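# Tanley two-arm workstation

Order code 987. Data as of 2022-01-01.

The Tanley is a fixed torso unit with two arms, built for evaluating household and light shop-floor handling. It is sold to labs and integrators. It is not a finished domestic appliance and is not priced as one.

## Hands

Each hand has four fingers and an opposed thumb in a white molded shell, with the joints exposed between segments. Spare finger segments ship in packs of 12. 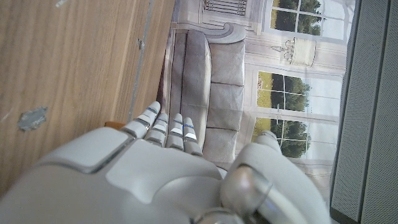

Grip force is set per task in the Estent control package. Factory settings suit small rigid items: blocks, cups, closed boxes. Cloth, film and thin paper need their own settings, and results on these still vary from one batch of items to the next.

## What it can do at present

- Pick and place of rigid items on a marked table: supported.
- Sorting by color or shape: supported, with the Flanano vision option.
- Lifting flat items from a tabletop: partly supported. Expect retries.
- Folding laundry, washing dishes, wiping: not supported.

In our October trials at the Nagano site, the unit completed 70 percent of mixed tabletop runs without operator help. A person clearing the same table is faster in every case we have timed.

The standard test layout uses a wooden table with the work area taped off and a few unrelated objects set out, such as a puzzle cube, a round mirror and a sheet of paper.

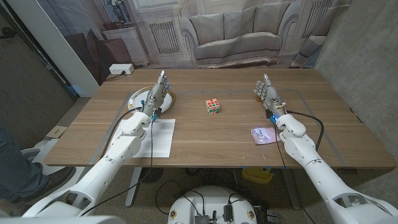
## Supplied with the unit

- 2 arms with hands, mounted on the torso base
- Wrist cables
- Estent license, single seat
- Printed setup guide

Table and test objects are ordered separately.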